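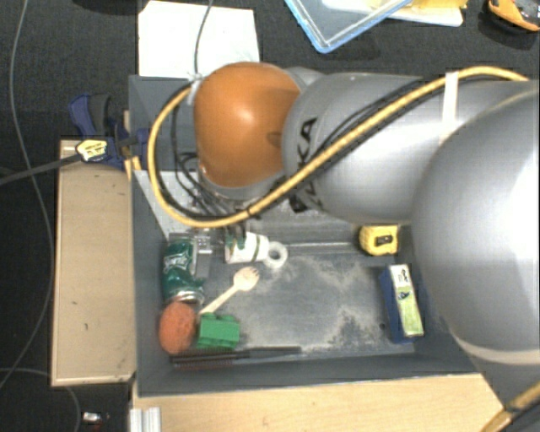

Workshop tips for the picking club

Bench notes, cables and bins

These tips were collected by members of the Kenach robotics club over one season of practice for the bin-picking competition. Most of them apply to any bench where an arm, a bin and a lot of small things have to share the same space. Additions go to Lama Kanaan, who keeps the page up to date.

Last changed 5 Apr 2021.

Clamping the bin

A plastic bin slides when the gripper pushes against the wall, and a few millimetres are enough to spoil a run. Clamp it to something heavy. Put the clamp on the side the arm does not cross, with the bar pointing away from the bench. Tighten by hand until the wall just starts to bow, then back off a quarter turn.

Mark the corners of the bin on the bench with masking tape before you take it off to empty it. Georges Twal uses a paint pen, which lasts longer but is a nuisance to remove from bare wood. White spirit on a rag will shift it.

Cables on the wrist

Leave a generous loop at the wrist. Turn the last joint slowly by hand control to both ends of its travel and watch the loop the whole way. If it goes tight at any point, let out more cable and start again.

Use cloth tape along the arm and a soft tie near the wrist. Hard plastic ties pulled up tight will cut into the outer sheath after a few weeks. If you must use them, snip the tail flush, as a cut end will scratch the next hand that goes past.

Thin sensor cables should follow the thick one for most of the way and only leave it near the gripper. Check that they cannot drop below the fingers when the wrist is tilted.

Choosing things to pick

You do not need to buy a set. Household bits are better practice as they vary so much. Go through the kitchen drawer and the toolbox and bring things that are awkward in different ways:

Wooden spoons. The handle is easy, the head is not. Good for testing whether your software can tell one end from the other.
Drinks cans. Rinse them well and let them drain overnight. A crushed one is harder to pick than a whole one. Press any sharp edges flat with pliers.
Tape measures. Heavy for their size and smooth at the sides. Lock the blade first.
Small cardboard boxes. Tape both ends shut or the fingers will catch a flap. Replace them when the corners go soft.
Brushes. Bristles give poor depth readings. Try the handle first.
Toy bricks. Cheap, tough and easy to wash.

Avoid glass, anything with a battery that might be squeezed, and anything you would be sorry to lose. Ayman Yammine weighs each new item on kitchen scales and writes the weight on a card before it goes in the box. Our limit is 97 grams for the soft fingers. Heavier items wait until the metal gripper is fitted.

Looking after the bin

Dust and scuffs on the floor of the bin show up as false objects. Wipe it with a damp cloth and a drop of washing-up liquid, then dry it. Do not use scouring powder. A shiny patch is as bad as a dusty one.

Grit comes off the bottom of things that have been on the floor, so wipe those before they go back in.

If items keep ending up against one wall, tip everything out and load the bin again. Picking from the side is a skill worth practising, but do it on purpose and log it as a separate test.

Practice runs

A run for us is six minutes. Set the speed to 60 per cent of what you use in the final and leave it there until the picks are reliable. Write down every failed pick with the name of the item and what the gripper did. Nabil Bataineh made a sheet for this with columns for missed, dropped and stuck. Copies are in the folder by the door.

Save the log straight after the run. We have more than 3000 picks on record now and the only gaps are from evenings when the laptop was closed too early.

Keep hands out of the bin until the arm is stopped and whoever holds the pendant has said so. This goes for picking up dropped items as well.

Putting away

Park the arm high and to the side.
Wipe the finger pads with a barely damp cloth.
Return the items to the box with their cards.
Hang the clamps on the rail with the jaws open a little.
Sweep the black flooring with the soft broom. The stiff one pulls up the surface.

Spare finger pads are in the drawer marked Flokov. When you open the last packet, tell Radymyr Karpenko, who does the ordering.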